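Right, so I finally caved and got myself a subscription box. I know, I know. I'm the person who rolled her eyes through every unboxing video my sister ever sent me, and now I have a cardboard box with a ribbon round it sitting on the stairs and I can't stop grinning at it.

It started with Modupe Olatunji, who I used to share a desk with and who has never once given me bad advice about food. She'd been getting the Gorgate pantry box since the spring and kept turning up at lunch with little jars. Fig and black pepper something. A mustard that made my eyes water in the best way. I asked her where she was getting it all and she sent me a referral link before I'd finished chewing, which got me 15 per cent off the first box (and her some points, she was very open about that!).
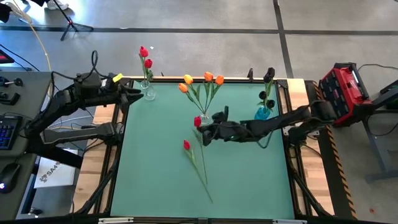 So, the sign-up. Gorgate do three sizes and I went for the middle one, four to six items, sent every other month. You fill in a quiz about what you like, and it's longer than I expected. Do you cook with chilli? How do you feel about anchovies? Would you describe your household as sweet or savoury? I said savoury, then thought about the biscuit tin and went back and changed it to both. You can also tick things you never want to see, so I ticked liquorice and anything with truffle oil in it. Sorry, truffle people.

I ordered in August and the box turned up six days later, left with next door because I was at the dentist. It weighs a ton. The packing is all shredded paper and I'm still finding bits of it in the dog's bed.

What I got:

A bag of smoked almonds from Zimstead. Gone by nine o'clock that night. I had plans for them, they were going to go over a salad, but then I opened the bag "to check" and you know how that goes.

A tin of paprika, the sweet kind, also Zimstead. Very nice tin. I've used it on roast potatoes twice and in a bean stew that I may write up if I can remember what I put in it.

A jar of sour cherry spread from Doležal. This was my favourite by miles. It isn't too sweet and there are proper whole cherries in it, and I've had it on toast, on porridge and, once, on a cheese sandwich standing up at the counter. I looked up a replacement jar straight away, so well played, Gorgate.

Rye crackers, Britura. Fine? They're crackers. They went well with the cherry spread but so would the box they came in. A bit on the dry side and half of them were broken.

A small bottle of vinegar with tarragon in it, also Britura, and much better than the crackers. I've been putting it on cucumbers with a pinch of sugar and some salt, leaving it for as long as it takes to lay the table, and that's the whole recipe. 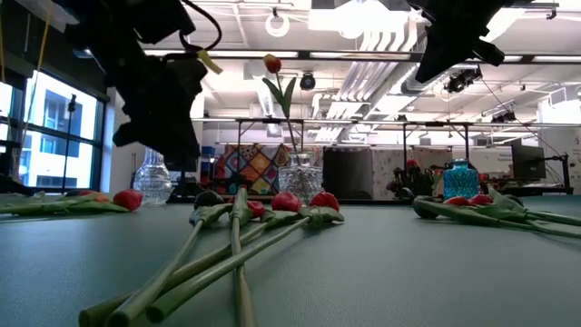
Was it worth the money?

This is the bit my brother-in-law wanted to know, so Ladi, this section is for you. (Ladi Ogunleye compares the price of everything with the price of everything else. He once talked me out of a kettle.)

I added up what the five things would cost bought one at a time from the makers, without postage, and it came to a few pounds more than I paid with the discount. At full price I'd say it's pretty much even. So you're not getting a bargain exactly, you're paying the normal price for things somebody else chose, and whether you like that depends on how much you enjoy choosing. I get stuck in the supermarket looking at two kinds of passata, so for me it's quite restful.

What I would say is watch the add-ons. When you go to the basket it shows you a page of extras, and there are 62 of them, and they are all photographed on the sort of linen that makes you think your life would be better with preserved lemons in it. I had three in there before I noticed the total. Took two out. The preserved lemons stayed. 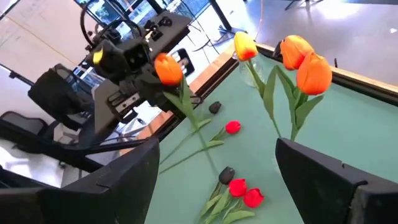 Postage is included on the middle and large boxes but not on the small one, and I couldn't find that written anywhere until the very last page. I think they should say so sooner. A small box plus postage ends up so close to the middle box that I can't see why anyone would pick it, unless you've got a really tiny kitchen.

Skipping and cancelling

I tested this because I've been stung before (a razor company, years ago, I'm still cross). You can skip a box from your account page up to 50 hours before it's packed, which is an odd number but there we are. It took me two clicks and I got an email confirming it straight away. Then I un-skipped it, because of the cherries.

Cancelling is a little more hidden. You have to go into "my plan" and scroll past a page asking whether you'd like to pause instead, but the button is there and you don't have to ring anybody up. I only went as far as the last step so I can't tell you if they send you pleading emails afterwards. Modupe says she paused for the summer holidays and just had the one, with a discount in it.
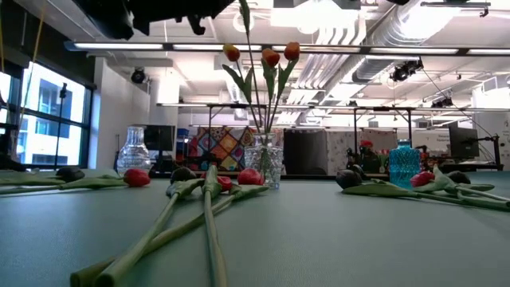 Tulips on the table, and three in the glass vase

There's a members' page as well, where people leave reviews and swap ideas for using things up. The paprika had 271 comments under it when I looked, and I read far too many of them in the bath. One woman puts it in hot chocolate. I tried it and I'm not sure, I think I used too much. Somebody else had a good tip about stirring the tarragon vinegar into mayonnaise for potato salad, so that's tomorrow's tea sorted.

The next box comes with a choice for once, either a hot sauce or a honey, and you have to pick by the end of the month. I'm leaning towards honey but the hot sauce is from the almond people. If you've had either of them, leave me a comment, and if you want Modupe's referral link instead of mine I completely understand, she did get there first.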